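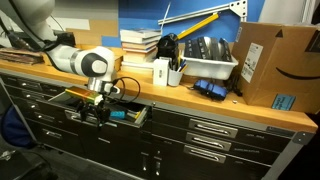
Workbench and long cabinet, with a drawer open in the upper row.

Teltetti Seed Library: Progress Report to the Abera Fund
October
By Asnakech Asfaw, project coordinator

This report covers the period from the spring opening to the end of the main harvest. The first part deals with lending and returns, the second with the growing plots at Rinier, and the last with spending.

Lending

Members borrowed 2000 packets during the season. Beans, lettuce and squash were the most popular, in that order. Tomatoes would have ranked higher, but we ran out of the two early varieties before the end of April and had nothing comparable to offer in their place.

Returns are slower than we planned for. Most of the bean growers have brought seed back, cleaned and labeled. Lettuce is the weak point. Many members pulled their plants when they turned bitter, well before they set seed, and the handout we gave out in spring did not say clearly enough that some plants must be left standing. Pushpa Srivastava has rewritten it with a simple month-by-month chart, and the new version will go out with every packet next year.

We ran germination tests on 70 of the returned lots. Of these, 17 fell below our standard and were taken out of the collection. Almost all of the failures were onion and parsnip, which do not keep well even when they are stored properly. We will buy these two fresh each year and stop asking for returns.

Squash remains a problem of a different kind. Several members grew zucchini next to pumpkins and saved seed from both. We have accepted that seed but marked it as crossed, and it is only lent to people who ask for it. A hand-pollination class was offered on a Friday evening in July and will be repeated earlier in the summer, when there are more flowers to practice on.

Growing plots at Rinier

The three plots were dug and planted on schedule. Plot 3 sits lower than the others and stayed too wet for beans until June, so we moved the bean rows to plot 1 and put in late kale instead. The kale will overwinter and should give seed next summer.

Water was the main cost we did not expect. The existing tap has low pressure and could not serve the far end of the site. We bought hose and two used tanks, paid for out of the money set aside for signs. The signs have been put off until spring.

Spending

Apart from the change described above, spending follows the agreed budget. Envelopes and labels came in under the estimate. The catalog software, Votetar, was renewed for another year at the same price. We are not asking for any further change to the grant.

Next period

Winter work is mostly cleaning, testing and relabeling. The packing sessions start again in January. We would also like to discuss, at our next meeting, whether the fund would consider paying for a second drying rack, as the present one was full from August on.

Comments

Marrow_Hill: Will the crossed squash seed be listed separately in the catalog? I'd take some.

P. Srivastava: Yes, under Mixed Squash. Ask at the desk.

dkl: Good to see the lettuce sheet redone. I was one of the people who pulled mine.

Contact the Teltetti Seed Library | © Teltetti Seed Library | Back to top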